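Mikard Brings Two-Armed Robots to the Prep Tables at Its Florkcombe Kitchen

FLORKCOMBE, Monday, September 23, 2024 - Mikard, the family-run maker of soups and sauces, is very happy to share that its Prirkel project is moving ahead, and that everyone on the prep crew is coming along with it!

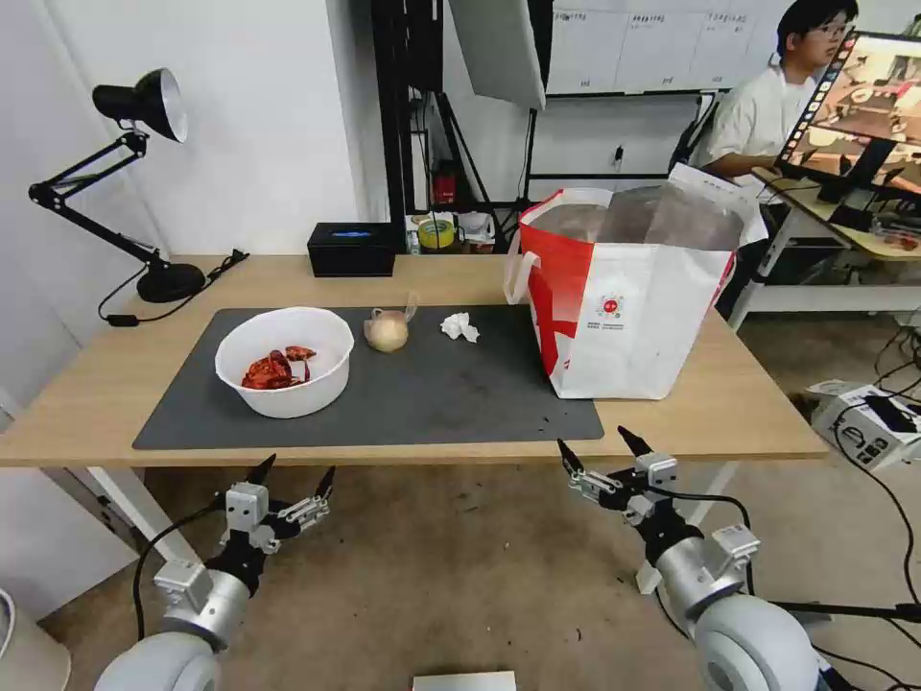 Prep work has always been the part of the day our people feel in their wrists and shoulders. Prirkel hands the repeated picking and placing to a pair of gripper arms, starting with everyday things like dried red chilies in a bowl or a single onion on a mat, while crew members train for setup and quality checks.

"I peeled onions here for years, and I'm glad to be teaching now," said Snežana Kolev, prep lead. Crew members have logged 768 paid training hours since March.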